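Home Forums New Posts Search Log In

Moving 34 years of stuff out of a garage -- bins or boxes?

porchlight_gal
Hi everybody, longtime reader here and I finally have a reason to post! We're leaving the house in Clostedville in April and the garage is the last big job. My husband wants to buy plastic bins with lids for all of it. I say cardboard is fine for one move, and my sister has saved me a mountain of boxes. It's mostly car parts, garden things, holiday lights and a great many jars of screws. Who's right?

mossyfender
Your husband! I moved out to Skutness two winters ago with everything in cardboard, and the bottoms went soft on the garage floor before I got to half of it. I still find loose washers in my boots. Bins cost more up front, but you'll keep using them (mine hold birdseed and potting soil now).

tallow_and_twine
I'll have to disagree with mossyfender, kindly. Bins are wonderful until you fill one with jars of screws and try to lift it. I bought a stack at the Zoncombe sale and two cracked at the handles on the first day. Small cardboard boxes for heavy things, every time, and tape the bottom twice.

porchlight_gal
Oh dear, now I have one vote each way and he's reading over my shoulder. What about the odd shapes? He has fenders and covers and who knows what from the old Costache wagon, and none of it lies flat.

mossyfender
Odd shapes are where a bin earns its keep. Stand curved plastic pieces on end with an old towel between them, and don't force the lid. My list, for what it's worth:

1. Sort by weight first and by room second. Screws and tools go in the smallest thing you own.

2. Keep big shiny plastic parts upright over the bin while you work out which way they fit, so the rims don't scrape.

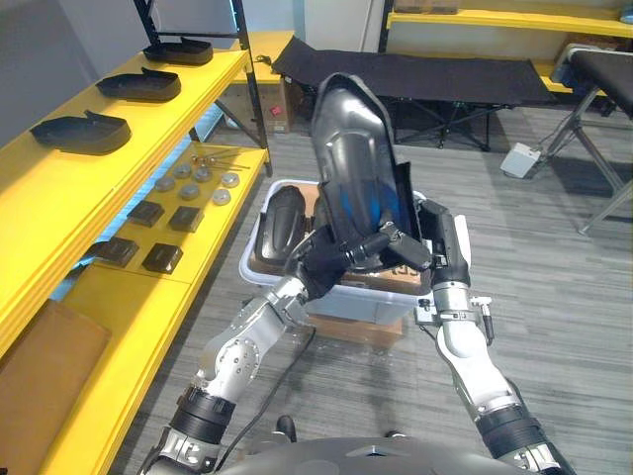 3. Write on two sides and the top. A piece of masking tape is plenty.

4. Leave one bin open until the very end for the broom, the light bulbs and the dog's leash.

tallow_and_twine
Fine, I'll give you the fenders -- but I'm not budging on the screws!

porchlight_gal
Bins for the wagon parts and boxes for the jars, then. He's already gone out to look for towels, and I hope he leaves my good ones alone. Thank you both!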